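Ceiling-mounted arm ends up with the gripper pointing at the ceiling

Asked Tuesday by lowbench_k

I'm building a pick-and-place setup for the shared workshop in Dallcombe. The arm will hang over a perforated metal table, and it has to move crates, mugs and similar small stuff. Before I drill anything into the ceiling beam I'm running the whole job in Studeo. The reach on the arm is 700 mm and the payload limit is 500 g, so the crates have to be empty.

I started with the arm down on the table, next to a few of the items, just to get the joints talking. That part was fine. Every joint moved the right way and I could jog it by hand.

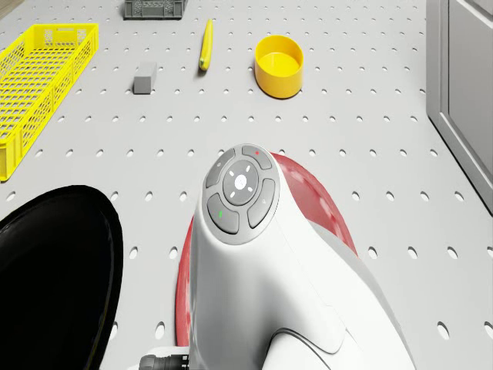 The bowl and the gray block, seen past the button pad on the arm.

Then I moved the base up overhead, which is how the real one will be. I kept the same arm file and changed the base position and rotation in the scene. I use the Swai planner, the free version, with the step limit raised to 3,000.

If I drive the joints one at a time I can get the gripper down over the table and do a pick.

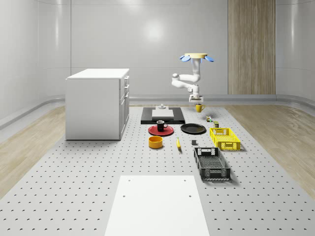 Planned moves are my problem. Swai takes a position and an orientation for the tool, and I typed in the same numbers I had used with the arm on the table. With jogging I have no trouble getting the yellow mug up under the gripper and clear of the surface, so I don't think it's a reach problem or a bad grip. As soon as I ask the planner for the ready pose, the wrist flips over. The position moves off somewhere I didn't want too, usually to the right side.
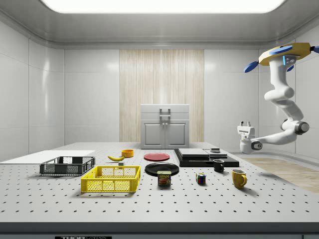 Ready pose from the planner. Both fingers up.

Things I tried:
- restarting Studeo
- loading the arm file again from the Addale download page
- looser joint limits
- moving the mugs and the plates in case it was avoiding them

I ran it 49 times with different start poses and got fingers up every time. Is the arm file wrong for overhead mounting, or is it something I set?

gritbucket

Probably joint limits. I had a wrist that kept going the long way around and I fixed it by narrowing the last joint. Also update Studeo if you haven't, the older one had bugs with hanging bases. If neither works, put the target pitch in as a negative number and see.

lowbench_k

Thanks. I'm on the current version already. I narrowed the last joint and it made no difference except that some moves now fail. I changed the pitch to negative and the gripper went to a different place, farther back, over by the stack of dark slabs, but the fingers still point up. I put everything else back where it was.
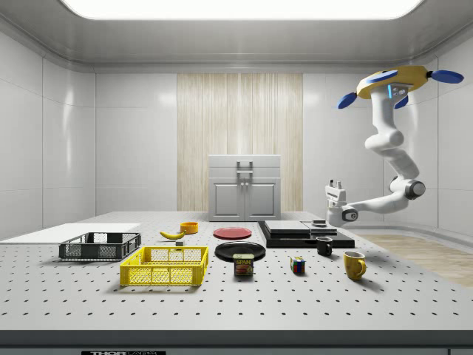

planar_dave_no

Your arm file is fine. Put the joint limits back the way they were.

Swai reads the target in the base frame unless you tell it otherwise. When the base sat on the table, the base frame and the room agreed about which way was up. You have turned the base over, so its Z axis points at the floor now. A tool direction of minus Z used to mean down. In an overhead mount it means up, and the planner is giving you what you typed.

Changing the sign of the pitch doesn't help because your tool is straight up and down. Tilting the number the other way moves the wrist around but doesn't turn the Z axis back over.

Do this:

1. In Swai open the target settings and change the reference from "base" to "world".
2. Check that the base rotation in Swai is the same as in Studeo. They are stored separately. If you only changed it in the scene, the planner still thinks the arm is standing on a table.
3. Type your original ready pose again, with the positions measured from the table corner.
4. Turn on the axis display for the tool before you run it. Blue should point at the table.

I would bet on step 2 for the position moving to the right. With the base turned over, one of the sideways axes swaps too, so a target on the left ends up on the right.

One more thing for when you get to the real arm. The controller has its own mounting setting for gravity. Set it to ceiling before you power the joints, with a hand on the stop button. The simulator will let you forget that one and the real arm will sag or jump. Weigh your gripper as well, it comes out of the 500 g.

lowbench_k

It was step 2. The planner had the base at zero rotation the whole time. Fingers down now, and the ready pose is over the middle of the table. I will look for the gravity setting before we hang it.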